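I've been sorting laundry with Gemma Sugden since May, and she has opinions. Dark things first, she says, and shake out the creases before you fold!
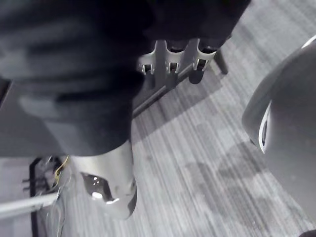 Should dark clothes be washed apart from towels?
Keep them apart if you can, as towels shed lint and black fabric shows every speck.

Then come the pinks (my weakness, I own far too many), and they get a clear tabletop.

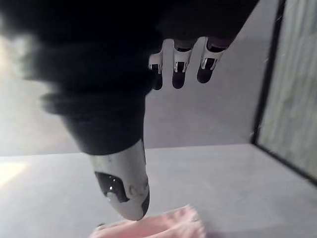 Something soft and pale pink on the gray tabletop.

Towels I fold last, loosely, so the loops stay fluffy.

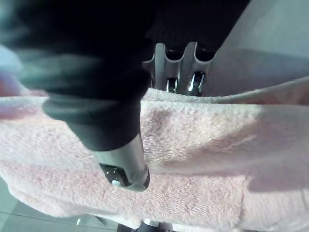 Pink terry cloth, folded edge up.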